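Trullberg publishes results of two-arm gripper comparison in simulation

Carton handling trial compares two fingertip shapes and two controllers on the same simulated bench

STUDUNCOMBE, April. Trullberg has published the results of a trial comparing gripper fingertips and arm controllers for the two-handed handling of long cartons. The work was carried out entirely in simulation at the company's Studuncombe office. It covers 3965 attempts and is the first part of a longer programme that will move to physical hardware later in the year.

The trial used a simulated bench with two arms mounted on opposite sides of a wood-grain tabletop. Four long cartons and one flat blue item were placed between them. The layout was chosen to match a common packing task, in which long items lie close together and there is little room for a finger to pass between one and the next.

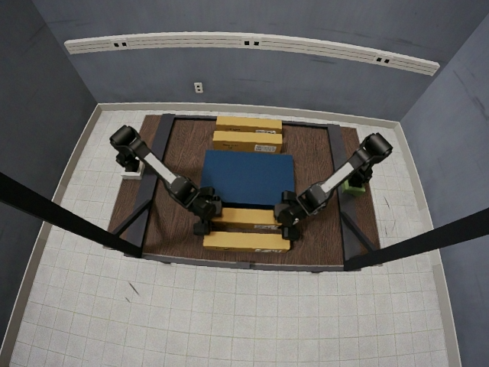 Page last changed: April, 16:40

Two sets of fingertips were tested. The first, referred to in the results as the tapered set, has a pointed tip and angled faces. The second, the flat set, has a wider contact pad and a square end. Both sets fit the same gripper body and were driven with the same closing force limit. The arms, the bench and the starting poses were unchanged between sets.

Two controllers were compared. Omen is Trullberg's own position controller, in service with the company's customers in its present form. Santoro is a newer controller that adjusts the stiffness of each arm separately during contact. Each controller was run with each set of fingertips, giving four combinations.

An attempt was counted as complete when both grippers had closed on the carton, the carton had been raised clear of its neighbours and it had been held level for 12 seconds. An attempt was counted as failed if the carton slipped, if either arm reached its force limit, or if a neighbouring carton was pushed out of place. Attempts stopped by a fault in the simulator were removed before the results were drawn up and are listed separately in the report.

Main results

The tapered fingertips gave the higher completion rate with both controllers. The difference was largest where the carton to be lifted lay directly against another item. In those layouts the flat fingertips often touched the neighbouring carton before they reached the one being lifted, and the attempt was recorded as a failure.

The flat fingertips did better once contact had been made. Cartons held in the flat set turned less during the lift, and the closing force needed to keep them level was lower. Where the cartons were spaced apart, there was no useful difference in completion rate between the two sets.

Santoro completed more attempts than Omen in every layout with the tapered fingertips. With the flat fingertips the two controllers were level in open layouts, and Omen was slightly ahead in close ones. Trullberg has not yet found the cause of this and has left the result in the report without comment.

Cycle time was longer with Santoro in all four combinations. The delay occurs in the final approach, when the controller lowers the stiffness of both arms before contact. It could be shortened by lowering the stiffness of one arm at a time, and this will be tested in the next stage.

Camera views

Each attempt was recorded from fixed views of the whole bench and from close views of the grippers. The close views were used to check the contact between fingertip and item. They were also compared with the contact readings taken from the simulator, which report touching surfaces whether or not a camera can see them.

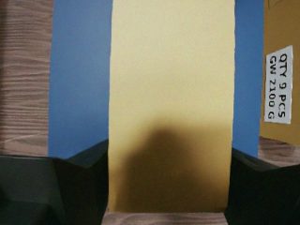

Close view between the gripper fingers, with a carton label reading "QTY 9 PCS" and "GW 2100 G" at right.

The close views agreed with the simulator's contact readings in most attempts. Disagreement was most common when the item between the fingers filled a large part of the view and its lower part was in shadow. In these cases the image software placed the edge of the item too high, and contact was reported late. Raising the light level in the simulator reduced the error but did not remove it.

The fixed views were less exact on contact but more reliable in finding cartons that had been pushed out of place. Trullberg's recommendation is that both kinds of view be kept. A system with close views only would have missed a large share of the failures caused by disturbed neighbours.

Carton colour and surface were varied between attempts, together with the position of the light. Printed labels were kept on the cartons throughout. The image software was not asked to read the labels, but they affected its results. A white label near the end of a carton was at times taken for the end itself, and the planned grip was then too far towards the middle. The fault was found early and a correction was applied to both controllers before the counted attempts began.

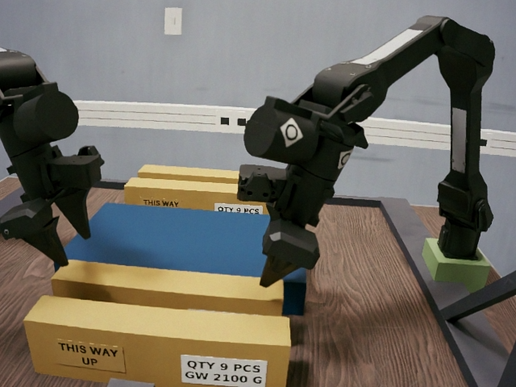
The correction uses the length of the carton as a check. If the distance between the two planned grip points is shorter than expected for the item, the plan is rejected and a second view is requested. It adds a short delay to the approach and had no measured effect on the grip itself. The same check will be included in the next release of Omen.

Limits of the trial

The results should be read with some care. Friction between fingertip and carton was set to a fixed value for each attempt, and the cartons were treated as rigid. Real board bends under load and its surface changes with wear and damp. The flat fingertips may therefore perform better on physical cartons than the present figures suggest, as a wider pad is less likely to dent the board.

Wear on the fingertips was not modelled. Neither was play in the arm joints, which is known to increase over the life of a gripper and which would be expected to affect the tapered set more than the flat one.

Next stage

The second stage will repeat a reduced set of layouts on physical arms. It will consist of 500 attempts, divided equally between the four combinations, with a further 100 attempts reserved for a third fingertip design. This design has the tapered outline of the first set with a longer contact pad. Drawings are complete and the parts will be made at Studuncombe.

The starting poses and the definition of a completed attempt will stay the same, so that the two stages can be compared directly. Trullberg will publish the physical results whether or not they agree with the simulation.

Availability

The full report, the table of attempts and the settings used for each layout can be requested from the Trullberg press office in Studuncombe. Santoro remains a test release and is not on general sale. Omen is available now to existing customers, and the tapered and flat fingertips can be ordered as separate parts for grippers already in use.

About Trullberg

Trullberg designs grippers and arm controllers for packing and light assembly. The company's design, testing and customer support are based in Studuncombe.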